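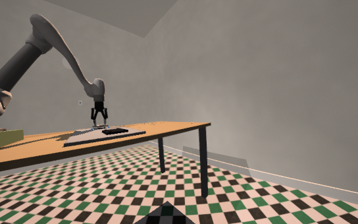 Shop Planning > Robots & Automation > Budget Guides

How to budget for your first robot arm cell (without blowing it on the arm)

My first spreadsheet for a robot purchase had one line on it. It said "robot." I was so proud of that spreadsheet! Then Cayetano Peñalver, who has put in more of these cells than I have hot dinners, asked me what the arm was going to stand next to, what it was going to hold things with, and who was going to pay for the electrician. I had no line for any of that.

So this is how I do it now, for small bench work: little parts, a board or tray, a two-finger gripper, one table. If you're palletizing sacks of cement, you want a different page.

Step 1. Build it on screen first

Model the whole thing in a simulator before you ask for a single quote. I mean the table, the walls, the box that lives on the end of the bench, all of it. You don't need it pretty (my floors are whatever tile came with the software). What you need is the arm coming in over the table from where it will really be mounted, with the gripper pointing straight down at the part, so you can check the reach.

Move the part to the far corner of the table and try again. Then the near corner. If the elbow has to fold up into something silly, you've just learned you need a longer arm or a smaller table, and a smaller table is a lot cheaper. Give this a full 7 days on the calendar. I know that sounds like a lot. You'll use them.

Step 2. Price the gripper as its own item

Vendors love to quote the arm bare. Look at how much is going on below the wrist: a mounting block, linkages, two fingers and their tips. Ask for each of these separately:

- gripper body
- adapter plate for your arm's wrist
- cable and connector
- spare fingertips (buy two sets, they wear)
- custom fingertips, if your parts are thin or flat

Flat parts are the ones that get you. Anything lying low on a board leaves very little for the fingers to grab, and you may end up wanting a raised nest or a cutout under it. When we quoted the Turimwood line, the fingertips and nests went through three rounds before anybody was happy, and only the first round was in the budget. Oops.

Step 3. The table is equipment too

A wooden top is fine for trying things out, and I've run plenty of trials on one. For production, get a price on a stiff base and a way to bolt down whatever your parts sit on. Ask Fulero or whoever does your benches for lead time as well as price. Ours came seven weeks after the order and the arm sat in its crate the whole time, which felt great.

Step 4. Walk the room

Take a tape measure and write down:

- where the outlets are, and whether the controller cable gets there
- swing room behind the elbow, since it sticks up and out more than you'd think
- where a person stands to load parts
- ceiling height, if you're planning an overhead camera

Hugo Sepúlveda at Kilaslow does this with masking tape on the floor. I make fun of him for it and then I copy him.

Step 5. Split the money

My rule of thumb is that the arm gets 40 percent of the total. The other 60 covers the gripper, base, guarding, wiring, programming time, training and a cushion. If the arm is eating more than its share, something is missing from the list. Go back and find it.

For programming, I put down hours before dollars. Our last cell, Sarmiento, took 244 hours from first simulation to sign-off, and that was a simple pick and place. Multiply your own number by whatever your shop charges and see if you still like the project.

Send me your spreadsheets if you get stuck, I do enjoy looking at them.

Filed under: Buying Equipment, Small Shops, Pick and Place

Contact | © 2025 All rights reserved | Back to top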